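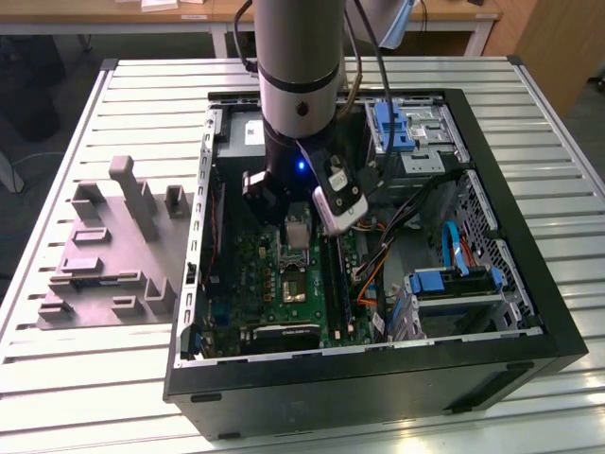
Tower on its side, cooler off, socket exposed.

Memory channel missing after CPU swap: reseat in the case or pull the board?

zundside_spares
Desktop tower, older board, 16 GB fitted. Since I changed the processor in November, the firmware reports half the memory. Both modules test clean individually in the first slot. Neither is detected in the second slot with the other one removed. Contacts on the modules cleaned, slot blown out, firmware settings cleared. No change.

My working assumption is either a bad contact between processor and socket or uneven load on the retention frame. The power supply and drive cage are still in and I would prefer to leave them there. Is there a sound argument for taking the board out before reseating?

Jemal
Yes. You can't inspect a socket properly at the bottom of a case. The light comes in from one side, the cables get in the way and you end up looking at the contacts at whatever angle the power supply allows. Board out, flat on a bench, lamp at a low angle, then rotate the board through a full turn. A bent contact shows up as a break in the reflection.

You should also check behind the board. A stray standoff under the socket will flex it when the cooler is tightened.

zundside_spares
Standoffs were checked when I built it. All of them line up with holes.

tedville_bench
Disagree with Jemal on the order of work. Removing the board means disturbing the front panel leads, the power connectors, the expansion card and every data cable. If the fault clears afterwards you have no idea which of those cleared it. Reseat the processor in place first and change nothing else. It takes ten minutes. If the channel is still missing, pull the board then.

Lay the case flat, move the cable bundle away from the socket, earth yourself to bare metal on the chassis and open the frame fully before you lift the chip.

zundside_spares
Reseating in place, then. Processor is out. The frame stays up without being held and there is enough clearance below the power supply to get a lamp in. 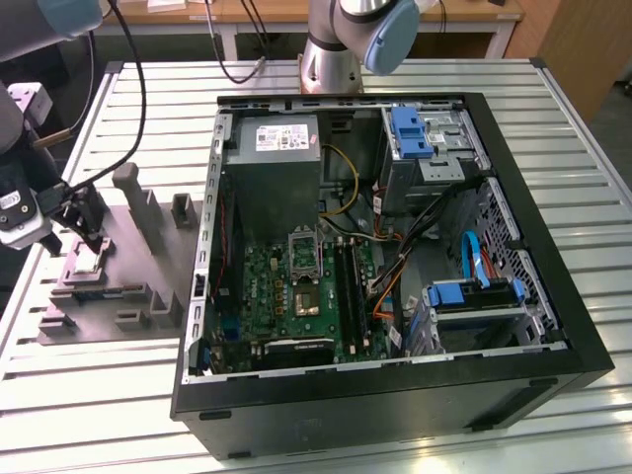 Parisa Heydari
Before you put anything back, check the socket for paste. Too much compound under the cooler gets pushed over the edge of the heat spreader, and if it was wiped off with the chip still in, some may have gone down the side. Most non-conductive paste won't short anything, but it will hold a contact off its pad. A missing memory channel is a fairly common result, as the memory controller is in the processor on most boards of this type.

Jemal
And don't clean the socket with a cotton bud. The fibres catch. If there is paste in there, use isopropyl on a soft brush, light strokes in one direction, board out of the case so it can drain. Which brings us back to my first post.

tedville_bench
Only if there is paste in there. He hasn't said there is.

zundside_spares
No paste that I can find in the socket. There is a thin smear on one edge of the chip's underside, over the outer pads. It was Flolmont compound, applied with a spreader, and I probably used too much.

Cleaned it with isopropyl and a lint-free wipe, left it to dry, then wiped the top of the heat spreader separately with a fresh cloth. I kept to the edges of the substrate throughout and didn't put the chip down on its contact side.

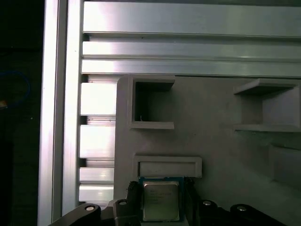
Before refitting I compared the notches against the socket twice, lowered the chip straight down with no sliding, and closed the lever. Resistance was even all the way. Cooler screws went in diagonally, half a turn each until they stopped.

Result: full 16 GB detected. Memory test left running overnight, 2 passes, no errors. Idle temperature is 41 degrees, where it was 47 before, with less paste this time.

Parisa Heydari
The six degrees may be down to the room. Check it again under load before crediting the paste.

zundside_spares
Fair. Same room, but I didn't log the ambient either time.

Jemal
Glad it's working. I would still have had the board out. If the channel drops again when the case is stood upright, look at cooler weight and board flex before you touch the chip.

zundside_spares
It's upright now with the side panel on. I'll run the memory test again in that position and post if anything changes.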